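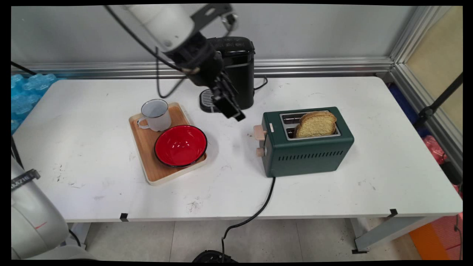 Ristia two-slot toaster, dark green - 5 weeks in

Bought in May after the old one died. £38 in the sale, down from 70. Quick review as I've got to be out the door.

Good: the colour. Proper dark green, silver top. Wooden lever on the side and a round wooden knob under it, both nice to hold. Fits next to the coffee maker with room left for the tray, mug and bowl.

Toast is even on 3, a bit too dark on 4. Tall slices stick out of the top so you get a pale strip - turn them over halfway. Marlene does hers twice, fine.

Not so good: crumbs. They get everwhere and the crumb tray is stiff. Slots along the front collect dust too. Wiped it Tuesday, needs doing again.

Cable is long enough to hang over the front of the table, wich I'd tuck round the back if you've got kids.

Would I buy it agian? At 38 yes. At full price, no - the Wiltari does the same job.

4 stars.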